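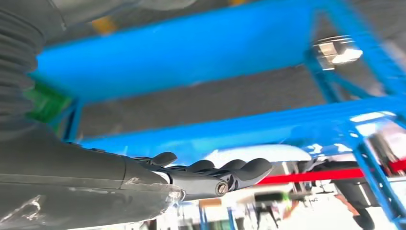
**Semasa Opens Orders for Skirnetti Arm Kit**

CLUKCOMBE, 24 August 2022 – Semasa today opened orders for Skirnetti, an arm and hand kit for handling work at racks and frames. The kit pairs a sealed forearm with a black hand with articulated fingers. A ribbed bellows cover protects the upper arm.

Skirnetti ships in two versions, fixed base and rail mount. Both use the same controller and wiring. A trained technician can swap the hand with a single hex key.

"Most of the changes since June are in the wrist," said Mavis Villanueva, product manager at Semasa. "It holds position better at full reach, and the cable run is shorter."

Lindqvist, the first distributor, will stock the kit and spare bellows covers. Delivery is six weeks from order. The warranty is two years on the arm and hand; bellows covers are treated as wear parts.

Technical contact: Siamak Bakhtiari, Semasa
Sales contact: Soledad Pennington, Lindqvist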